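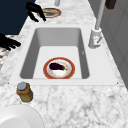

1/ The Mostolley Householder: a reading thread

My aunt left me her run of a monthly home magazine that folded before I was born. I have decided to read it instead of fixing anything in my own home. Posts as I go, starting January 2024, ending when I lose interest or the boxes do.

2/ The Householder had one editor for its whole life, Silvia Lukáč, and she wrote like someone who had just been handed the wrong coat. Her first editorial tells new subscribers they are "welcome, within limits."

3/ Most of an early issue is the great dishwashing debate. Glasses first or plates first. It ran in the letters for most of a year. A man from Juhl canceled his subscription over it and then wrote in again the next month to see if anyone had noticed.

4/ Lukáč was glasses first. She also felt that leaving one plate in the sink overnight was "a letter to yourself, and not a kind one." I read that at eleven at night with my own correspondence piling up.

5/ The ads are great. Torkeo made a floor polish, a shoe polish and a hair tonic, and from the tins I'm not convinced they made more than one thing.

6/ Someone asked if there were recipes. There are recipes. They assume you own a cellar and a grudge. The November casserole takes two days and the last step is "serve to relatives."

7/ The best regular column is called Small Economies. It tells you how to get one more week out of a broom, a candle, a bar of soap, a houseguest. The houseguest one is mostly about soup getting thinner.

8/ There was a fiction page too, up to 3000 words, "no dogs that die, no doctors who don't marry." I have now read a lot of stories about doctors. The dogs are all in amazing health.

9/ Replies are asking if my aunt took the advice. My aunt kept a broom until it was a stick.

10/ She also wrote in the margins. Mostly "no." Once "NO." Next to a piece on how to fold a fitted sheet she wrote "liar" and then, in a different pen, so presumably on a different day, "still."

11/ OK, windows. You would not believe how much of this magazine is windows. Washing them, dressing them, whether to let the neighbors see you washing or dressing them.

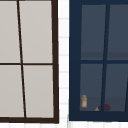
12/ "A window is cleaned from the top down and from the inside out, and on an overcast day, and by somebody else." That's the complete opening paragraph. I'd like it read at my funeral.

13/ It then goes on for three pages about vinegar. Lukáč was for vinegar. The Lornum Ladies' Circle was for newspaper and ammonia, and sent a statement. She printed the statement with all their spelling.

14/ The Circle wrote back, spelled perfectly and much ruder. My aunt's note in the margin says "good for them."

15/ I tried the vinegar. My windows now look the same and my apartment smells like a pickle with ambitions. Sticking with theory.

16/ Skipping back a little, since several of you wanted the man from Juhl. He returns in No. 129 with strong opinions on curtains. He is against them. He says a household with nothing to hide needs nothing to hide it with. The next letter down is from his wife, who asks where she can buy curtains.

17/ Lukáč gave her the name of a shop, the price per yard and the hours. She did not answer the husband at all. I think it's the warmest thing in the whole run.

18/ Things get thinner toward the end. Fewer ads, more fiction, so many doctors. Torkeo takes the back cover and you can tell they got it cheap. The casseroles are down to a single day.

19/ The last issue doesn't mention being the last issue. It has a piece on airing blankets, a letter about moths, and a note that the second half of the moth answer will follow next month.

20/ So if anyone has a relative who hung on to these and knows what you're supposed to do after the cedar chips, my messages are open. I've got the moths. I've had them since I opened the second box.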